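Notes on index baskets and why a small-cap index can move without any news in it. Thread, January 19, 2025.
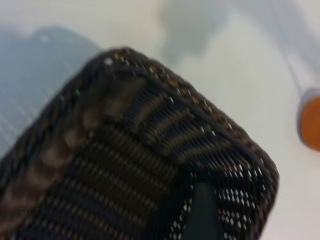
Basket, woven, dark brown and black.

1/ Several people asked why Trulel fell on index review day when the company had announced nothing. The short version is free float. The long version takes a few posts.

2/ Most equity indexes weight members by float-adjusted market cap. Price times shares outstanding, times the fraction of shares that can trade. Founders' stakes, government stakes and locked-up shares are taken out.

3/ Float factors are not updated daily. The provider I follow resets them twice a year, and the last reset was in August. Between resets the factor is stale by design.

4/ Trulel's founding family moved a block into a holding vehicle in the spring. Those shares stopped being float at that point. The index went on counting them until the August review.

5/ At the review the float factor was cut by 20 percent. Same price, same share count, smaller weight. Every fund tracking the index had to sell a fifth of its Trulel position to stay matched.

6/ That selling goes through the closing auction, as trackers are measured against the closing price. A fund that trades at noon takes on tracking error it isn't paid to take.

7/ So look at the auction print and ignore the intraday chart. 83 percent of Trulel's volume that session was in the close. On an ordinary session it is a small fraction of that.

8/ Grindetti went the other way. A lockup expired, float rose, and the trackers were buyers. It closed up on the session and gave most of it back over the next 8 sessions.

9/ The giving back is the part worth studying. Index demand is a one-time order. Arbitrage desks buy ahead of the review, sell to the trackers in the auction, and whatever they misjudge comes out afterward.

10/ Rami Majali asked whether the effect is tradable. It used to be more so. The provider publishes pro forma weights before the effective date, and anyone with a spreadsheet can estimate the flow. Spreads on the smaller names eat what is left.

11/ To estimate it yourself: (new weight minus old weight) times assets tracking the index, divided by price. That gives shares to trade. Divide by average daily volume for days of volume. Under one day, I don't bother.

12/ Assets tracking is the weak input. Published figures cover listed funds. Segregated mandates are not in there and can be large. I scale up and treat the result as a range.

13/ Correction to 5: the cut was to the float factor. The index weight fell by slightly less than 20 percent, as the other weights are renormalized to sum to one. Thanks to Nisreen Boutros for catching it.

14/ Capped indexes add another step. If the biggest member is over the cap, the excess is spread across the rest pro rata. Mabuza has been at the cap for 2 reviews running, so a rally in Mabuza produces selling in Mabuza and buying in everything else at the next review.

15/ This is mechanical. I saw it written up as "profit-taking amid uncertainty" in one market wrap. The wrap had to say something by the deadline, I suppose — the auction imbalance feed had it in plain numbers an hour earlier.

16/ Joelle Karam asks about dividends. Ordinary dividends: the price index drops on the ex-date, the total return index reinvests. Special dividends: the divisor is adjusted in both. Check which series your chart uses before comparing it with anything.

17/ On the divisor. It is the number that keeps the index level continuous when members change. Plonik replaced a delisted name, total cap jumped, and the divisor was raised so that the level didn't. If you rebuild an index from raw caps and see a gap, you've missed a divisor change.

18/ Replying to Samer Chidiac: yes, the same logic applies to bond indexes, but with monthly rebalancing and much worse price data. Separate thread, if I get to it.

19/ Spreadsheet layout, since it came up: ticker, shares, old float, new float, price, capped weight before, capped weight after, ADV. Do the cap step in its own tab. It is iterative and will break your formulas otherwise.

20/ I hold a tracker on this index and none of the individual names above.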